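Kitchen helper wanted, Jumthorpe playgroup

Hello! I'm Lieselotte Brinkmann and I run the snack kitchen at our playgroup in Jumthorpe. I'm looking for someone cheerful to join me for two mornings a week - setting out the cups, filling bowls with fruit and porridge, then washing up and packing it all back into the bins.

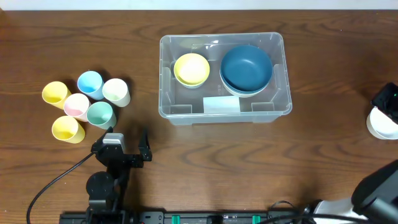 You don't need any certificates (I'll go through the hygiene bits with you), but you should like small children and not mind a bit of noise! Pay is £96 a week, term time only, and the bus from Closby stops outside. Pop in and ask for me, or leave a note at the desk.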